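The first thing Denise Haworth does when you visit her in Blackburn is put the kettle on, and the second is tell you about the Saturday the bowl wouldn't come loose. She tells it well, with plenty of detours, and I wasn't about to hurry her along.

Her team at Clondier had been teaching a two-armed machine to clear a table, and after 18 good runs everyone had relaxed a little (you would have, too!). Then the right hand closed on a plastic bowl, lifted it, and simply kept squeezing. The software believed the fingers were open. The fingers disagreed, and by the time somebody reached the stop button the rim had cracked clean through.

A cheap bowl, you might say, and Denise said so herself for a day or two. But what if it had been a glass, or a hand? She went back through 2000 lines of log and found a position sensor that had been drifting since November, a hair at a time, without ever tripping a warning.

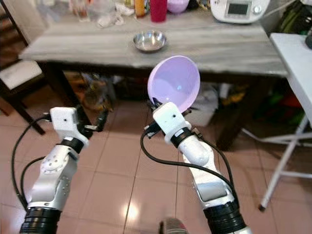

The right gripper with a lavender bowl, the left one empty.

The fix took three weeks. Each gripper now checks its motor current against its finger position, and if the two don't match, both arms stop where they are. Denise still keeps the broken bowl on her desk, full of paper clips, and she wouldn't let me leave without holding it.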